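Filuvari Completes Intake Screen Replacement at Abreu Reservoir

Filuvari has finished replacing the two raw water intake screens at Abreu Reservoir, working underwater throughout so that the treatment works downstream could stay in supply. The last dive was made in May and the new screens are now in service.

The original screens were fitted when the intake tower was built. Inspections had shown heavy corrosion along the lower edges and a build-up of mussels that cleaning no longer kept in check. Draining the reservoir to reach them was ruled out early on, as it would have left the works without its main source for most of a season.

Filuvari was appointed by the reservoir's operator, Plornico, to remove the old screens, prepare the openings and install replacements made to measure by Irex. The contract also covered a survey of the tower below the waterline — something that had not been done in full before.

Each old screen was held by a frame bolted to the concrete. Many of the bolts had seized and were cut by divers using hydraulic tools, then ground back flush with the wall. The screens were lifted out in sections by a crane on a modular barge moored against the tower.

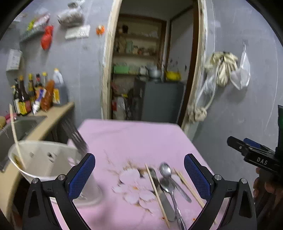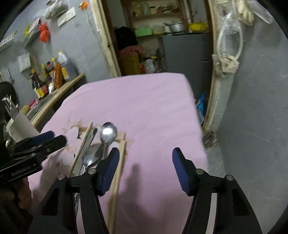

Depth at the lower opening meant that bottom times were short. Filuvari ran surface-supplied diving from the barge with a team of 10, and a decompression chamber was kept on deck for the whole of the job. One intake was isolated at a time, with the valve locked shut and checked before any diver entered the water. The other carried the full flow to the works.

The new screens are stainless steel and can be raised on guide rails for cleaning from the surface. Fixings were drilled and set in resin, and all 100 anchors were pull-tested before the screens were lowered into place. Visibility was poor after heavy rain in the second half of the programme, and work stopped for 8 days until it improved.

The survey found light surface wear to the concrete and one damaged ladder bracket, which was replaced while the barge was on site. A full report with video has been passed to Plornico.

Filuvari carries out inspection, repair and installation work on dams, reservoirs, locks and outfalls. Enquiries about the Abreu project or about underwater work at other sites should be sent to the company's inland diving department.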